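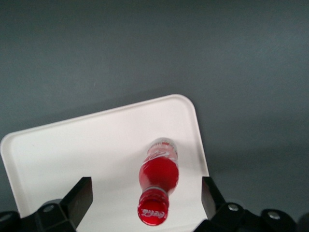 The Malten shelf has been in the back room since November, and over three evenings we took everything off it, wiped it down and put it back in better order. It holds bottles, caps, openers and a few trays that belonged to my uncle, who collected whatever came his way and kept no list. The red Coca-Cola bottle was one of the first things down. It still has its crown cap on, with the name in white script across the top, and we laid it on its side in a white plastic tray so it could not roll off the gray table. The other bottles were handled the same way, one at a time.

The whole collection comes to 411 pieces. Ívar Bisgaard did the numbering and I wrote the cards. Each card has the number, the color, whether the cap is still on, and where the piece came from if we know. For most of them we don't. A few had a paper tag tied to the neck in my uncle's handwriting, usually a town and a price, and those tags stay on.

Anything with a cap on is stored lying down, label side up, in the lower drawers. Uncapped bottles stand at the back of the shelf. Loose caps went into coin sheets, 60 to a binder, and the binders are on the bottom next to the openers. We found 2 openers that were the same and gave one to Boyang Qian, who had lent us the drawers.

The shelf was finished on 24th December. The room is cold in winter, so visits will start again when it warms up. If you have a bottle you would like to swap, write first and say whether it has its cap.

Recent galleries
Plakel market, the glass tables
Openers and corkscrews, drawer one
Limsakul tins before cleaning
Volero crates and dividers
Paper tags, front and back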